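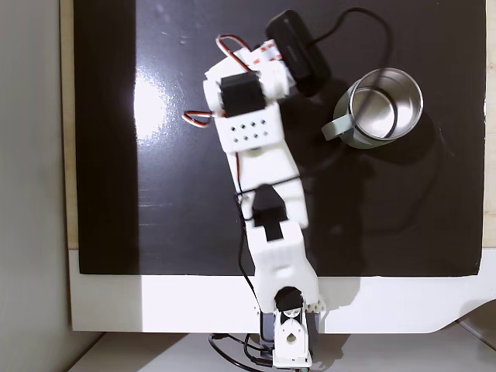 Fig. 2. Metal mug on a glossy black worktop.

Looking after your Godolard gloss worktop

Thank you for choosing a Godolard top in black. It is a handsome surface and, treated kindly, it should stay that way for a good many years. A shiny dark top does show the light, though, and it will show every smudge and streak as well, particularly under bright overhead lamps, so please don't be alarmed if yours looks a little smeary on its first evening. A few minutes with the right cloth will generally see to it.

Before first use

1. Check that the protective film has been peeled away all over, including underneath the front lip where it likes to hide.

2. Fill a bowl with warm (not hot) water and add a small squirt of washing-up liquid.

3. Wring out a soft cloth until it no longer drips, then wipe from the back of the top towards you in long, overlapping strokes.

4. Go over the whole top again with plain water and a fresh cloth. Soap left behind is the usual cause of streaks.

5. Dry straight away with the Fletow cloth from your welcome pack, turning it to a clean side whenever it begins to feel damp.

6. Crouch down and look along the surface towards the light. Anything you missed will show up nicely from there, and you can buff it out with the dry cloth.

Note: The large black top measures 1,310 mm from end to end and the smaller one 1,116 mm. The instructions are the same for both.

Mugs, cups and pans

We would never ask anyone to give up their cup of tea at the worktop! All the same, metal mugs deserve a bit of thought, as the rim underneath can be harder than you'd expect and may pick up grit from a draining board or a garden table.

1. Run a fingertip round the bottom of the mug and wipe off anything gritty.

2. Set the mug down flat, and lift it when you want to move it. Please don't slide it.

3. If you are pouring something very hot, stand the mug on an Amissah coaster first.

4. Mop up drips while they are fresh. A dried ring of tea will come away with a damp cloth laid over it for a short while, followed by a gentle wipe.

CAUTION: Never put a pan straight from the hob on to the gloss surface. Use a trivet with soft feet.

CAUTION: Do not use scouring pads, cream cleaners or wire wool, even on a stubborn mark. Fine scratches in a gloss finish cannot be polished out at home.

Weekly care

Wash and dry the top as in steps 2 to 5 of "Before first use". For replacement cloths, ask your Jamness stockist for the pack of 40.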